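The Rope Stays on the Table

Frauke Heitmann

When I came to Predberg, I was asked in my second week to coil a rope. I had grown up in Zusau, where my father had a boat, and I thought that a rope is the one thing I can do. I wound it over my hand and elbow, quickly, and hung it on the hook. The next morning it came down from the hook as one big knot, and I needed until lunch to open it.

My opinion since this time is that we put our things away too early and too small. I mean mainly workshops, but I have seen the same in kitchens and in the cellar of my sister. A rope of 17 meters wants a table. If you give it a hook, it takes its revenge. 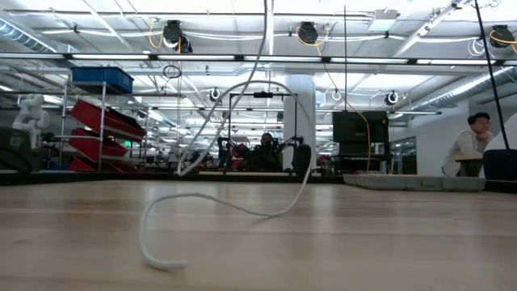
A tabletop is the most expensive surface in a room, I was once told by a carpenter, and so it must be free in the evening. I understand the argument. In a small room I would even follow it. But many people repeat it who have a large hall and long tables, and who could let a rope lie overnight in wide, lazy curves without disturbing anyone. A rope which lies like this loses its memory of the coil. You can walk along it and find the worn place with your fingers. You see where it crosses itself, and you can lift the upper part off before it becomes a knot.

I should say that I am not an untidy person. I like bins very much. Red ones, blue ones, stacked or on a shelf, it is all fine with me, and I have a strong feeling for the label on the front. But a bin is good for things with a short body: screws, plugs, the small parts which otherwise roll under the radiator. With long and soft things a bin is only a place where the tangle is hidden from visitors.

The gloves and the clamp

The harder case is small objects left on the bench. My colleagues laugh about me here, because I have changed my mind two times.

At first I put everything back. Gloves in the drawer, clamp on the rail, every evening. Then I noticed how my mornings went. I opened the drawer, took the gloves, opened the other drawer, took the clamp, went back because the first gloves were too large. I measured it once in December with the kitchen timer, and it was 19 minutes before I had started with anything. So I went to the other extreme and left out whatever I wanted, until I could not find the tape measure on my own bench.

Today I keep a rule that I can defend. What I touched last and will touch first may stay. A pair of black and gray work gloves lying to one side and a small clamp near the opposite corner seem to me the right amount for a bench. The middle belongs to the piece itself, even when the piece is only two little discs, edge to edge, which look a bit lost on so much wood.

I also plead for the bench from narrow planks, in cream and tan and brown. People find it too beautiful for work. I find the stripes useful. My eye takes them for a ruler, and I lay a thing down straight without thinking about it. A scratch is easier to forgive on it, too, than on a plain white top.

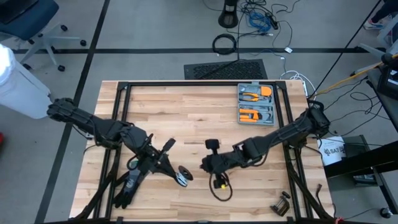 What the ceiling can do

Now somebody will object that I let everything lie around and call it a method. For this person I have the ceiling.

I believe that most rooms are badly used above the height of the head. In an apartment I know the reasons, the landlord and the plaster. But in a workshop there are beams and pipes up there anyway, and it costs little to put cable reels among them. A yellow cable which comes from above is not on the floor, where I would step on it, and it does not cross the table, where it would make friends with the rope. It hangs, you see it, it is yellow. A white rope can come down from above as well, one part hanging and the rest laid out in loops on the wood, and then the table carries only the length that you need to have under your hands.

The disadvantage is the ladder. Also the dust, which collects on the reels and which no one will ever wipe off, me included. I accept both.

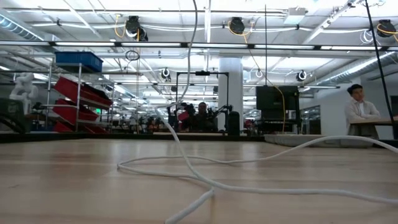

Against the empty table

There is a kind of photo in catalogs where the table shines and one single pencil lies on it, parallel to the edge. I looked at such photos for years with a bad conscience. Then I visited a joinery with tables exactly like this, and the owner told me, quite proud, that the real work is done next door.

I would like to ask for more patience with the half-used table. Walk past it in the evening and look what is long, what is soft, and what will be needed at eight in the morning. These may stay. Put the rest in the red bin. And if you must coil the rope, please do it in big turns on the floor, and let it twist the way it wants.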